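Party table, second attempt

Ok quick one, I have until 3 before I need to be out the door again.

So the get together for Bukola. Most of you who read this already know, small thing, neighbors plus her old coworkers, cold drinks and cake and everybody home before dark. I said I'd do drinks. How hard can drinks be. I have been moving cups since breakfast.

Tables first. One long one for food, with the light blue tablecloth I bought in May and never ironed (still didn't). One round one, the marble top, for drinks. I wanted to cover the marble too and then didn't have the heart, it's the nicest surface in the whole place and it wipes clean in two seconds. Cloth on the food, bare stone for the drinks. Done. Moving on.

Cups. Paper. I know, I know. I priced renting glasses from Brarkel and they wanted 245 with delivery, for an afternoon, and then you have to rinse them all before they take them back?? No. Paper it is. Some with leaves printed round the bottom half, green and brown, rather sweet, and plain white ones to fill in becuase the leafy ones come in tiny packs.

Flowers are fake. Little blue glass vase, white flowers, lots of green. Real ones wilt on me every single time and then I'm picking petals out of the lemonade. They go at the back so people aren't reaching over them.
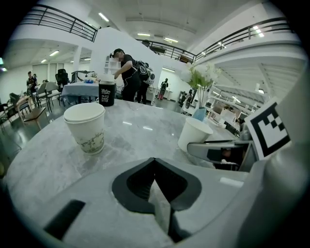

Keep the cups in short stacks, Přemysl wrote under my last post, because a tall one goes over the second somebody pulls from the middle, and put a few out singly so people get the idea that they can just take one. Good point, and I had been building a tower, so. Short stacks now. He also said to put a pen next to them for names and I've looked in every drawer and own no pen that works on a paper cup. On the list.

Other things on the list:
ice (Femi? please?)
a bigger trash can, or just a second bag hung on the door
napkins, the thick kind
something to put under the cake so the blue cloth survives
lemons

Still can't decide on the lemonade. Mix it here in the big jug, or make it the night before and carry it over? Night before tastes better. But my fridge is full of potato salad and the jug doesn't fit standing up, and I'm not laying a jug down, I've learned that one. Probably mixing it here then. Sugar syrup in a jar, lemons already squeezed, water from the tap, ice on top.

Also if you bring your own tumbler, great, less trash, but keep it away from the paper cups or someone will pour cola in it. Happened to Morenike at the last one and she had tea in there.

Oh and chairs! We're short on chairs. If you're close by and have folding ones, bring 2, I'll text everybody tonight when I'm back from the store. Cake person is confirmed, potato salad is me, and bread is still nobody's job, so if you're passing the bakery you know what to do.

Ok it's ten to, where are my keys.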